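Mar 29, 2022

Dear Aurel Dinu,

I promised you a proper letter once the winter build of Tulora was out of our hands, and I'm glad to say it is, so pour yourself something and I'll try to cover everything since October.

The short version is that the second chapter can be played from the ferry landing right through to the lighthouse. It took us longer than the plan allowed for, mainly on account of the dialogue system, which we ended up writing twice. The first version kept losing track of which villagers the player had already met, and you'd get the baker introducing herself three times in one morning (we were fond of her by the end). The new one remembers everybody, and it loads faster too.

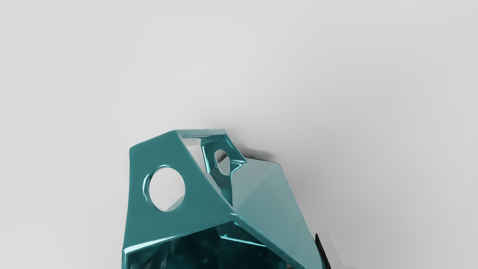 We sent the build to 600 testers through the Irkura mailing list, and 400 of them filled in the survey, a lovely response for a form that long. People liked the music and the fishing very much. They did not like the map — the paths were hard to tell apart, and a good many players missed the turn for the mill altogether. Junis has redrawn it with bigger labels, and the new map goes in with the next update.

On the money side, we have spent the second installment as agreed, apart from $3000 we'd set aside for voice recording. The studio we wanted was booked up until summer. With your blessing I would like to move $1000 of that to the Romanian translation, which has grown along with the script, and keep the rest where it is. If you'd prefer that we leave the budget alone, just say so and we'll manage.

Still open on our list: controller support on the inventory screen, saving in the middle of a conversation, and the ending of the mill story, where we have two drafts and a friendly disagreement. I lean toward the quieter one. Controller support comes first, as it was the most common complaint after the map.

Your download key from the last build still works, and I would dearly love to hear what you make of the lighthouse.

With warm thanks from all of us,

Ardeleanu Games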